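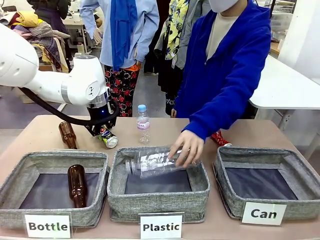 Menaka Wijesinghe
6th December
Reading time: 9 min

We use cookies to remember your settings and to count visits. By continuing to read you accept this. Manage preferences.

4.2 The open day at Purnstead

The second case is the open day held by Ikholm at its Purnstead building in May. The firm put the attendance at over 500. I was there from opening to closing as an ordinary visitor, with a notebook and the permission of the demonstration lead, and I spent nearly all of that time at one table. The other stations are covered in Section 4.3.

The table was billed in the program as "autonomous recycling." A robot arm, programmed by a group inside the firm known as Dastow, was to pick used drink containers off the tabletop and drop each one into the right bin. The bins were fabric, set side by side along one edge, with signs reading "Bottle," "Plastic" and "Can" (Figure 3). Visitors stood close by and could talk to the staff while the arm worked.

I want to take the word "autonomous" seriously here, as the program did, and ask what a visitor could fairly conclude from standing there. My answer is: less than most of them seemed to.

Take the labels first. "Bottle" and "Plastic" are not two values of the same thing. One names a shape and the other names a material, and a plastic bottle is plainly both. The intended rule was that "Bottle" meant glass. A staff member told me so when I asked, but the rule was not written anywhere on the table, and I heard several visitors get it wrong out loud. This matters for more than tidiness. If the audience does not know the rule, the audience cannot tell a mistake from a success. A clear plastic bottle dropped into "Bottle" would have looked perfectly sensible to most people in the room, and it would have been an error by the firm's own standard.

The second problem is the choice of objects. The brown glass bottles, the crumpled cans and the clear plastic bottles differ in color, shine and outline all at once. A system that had learned only "dark and glossy goes left" would do well at this table. So would one that could really tell glass from plastic. Nothing in the demonstration separated the two, and no clear glass or brown plastic was put out while I watched. I asked whether it could be. The reply was friendly and a little vague: those items were "on the list" for a later version.

Figure 3. The sorting table at the Purnstead open day. The gripper is pointed down at a crumpled can while a person on the far side of the table holds a large clear plastic bottle over the bin marked "Plastic." A brown glass bottle lies in the bin marked "Bottle"; the bin marked "Can" is empty.

The third problem is people's hands. Figure 3 has a robot and a person at the same table, each with a container at hand, and it is a fair picture of how the table looked for much of the day. A single photograph cannot say whether the person is about to let go of the bottle, has just lifted it out, or is only showing it to someone. That is my difficulty with the demonstration as a whole. When the bins were emptied and the table was laid out again, the contents of any bin were a joint product of the arm and the people around it, and there was no record of which had done what.

The handout given out at the end of the day said that the arm had "sorted 381 items." I do not think this number was made up. I think it was a count of items that ended up in bins, which is a different quantity. In my own notes, which cover only the stretches when I had a clear view, there are 169 attempts by the arm to pick something up. In 40 of these a person touched an object or a bin before the next attempt began. I did not try to judge whether each touch changed the outcome, and I would distrust anyone who claimed to have judged it from where visitors were standing. Some touches were surely harmless. A can was nudged a little way, a sign was set straight. Others put an item within easy reach after the arm had gone for it and come away with nothing.

Staff called this "resetting." I pressed the demonstration lead on the word, and she made a reasonable defense of it. Open days are crowded, the schedule is tight, and a stalled robot teaches visitors nothing except that robots stall. I accept the first two points. The third I would turn around -- how often a robot stalls, and on what, is about the most useful thing a possible buyer could learn from an afternoon beside one, and it is the thing this format hides.

It would be wrong to suggest that anybody set out to deceive. When visitors asked direct questions they got direct answers, as far as I could hear. The staff said that lighting was a worry, that crushed cans were harder than whole ones, and that the gripper sometimes closed on the rim of an object and lost it. But few visitors asked. Most came for a minute or two, saw a pick or two, and moved on to the next table. What they took away was the program's word for it.

Compare the session at Fankhauser described in Section 4.1. There the hosts kept a running sheet beside the cell, with a mark for each attempt and another for each time a person stepped in. The sheet was ugly and the numbers on it were not flattering. Visitors stayed longer, though, and they asked about the marks. I have only the two cases and I would not build a theory on them. The hall, the crowd and the task were all different -- the Fankhauser cell handled boxed parts, which are kinder to a gripper than a squashed can.

Even so, three cheap changes would have made the Purnstead table far more informative. The sorting rule could have been printed on the signs, with "Glass" in place of "Bottle." Visitors could have been invited to bring a container of their own, so that the objects were not picked by the people who tuned the system. And every human touch could have been logged by the staff in plain view. I sent these suggestions to Ikholm after the visit. The firm thanked me and said it would consider the first one.

I have kept the Purnstead case in the comparison in Section 5, but only in the columns for layout, staffing and visitor talk. The column for task success is left blank. The figure of 381 does not appear in it, and neither does any rate worked out from my 169 attempts, which were never a fair sample of the day.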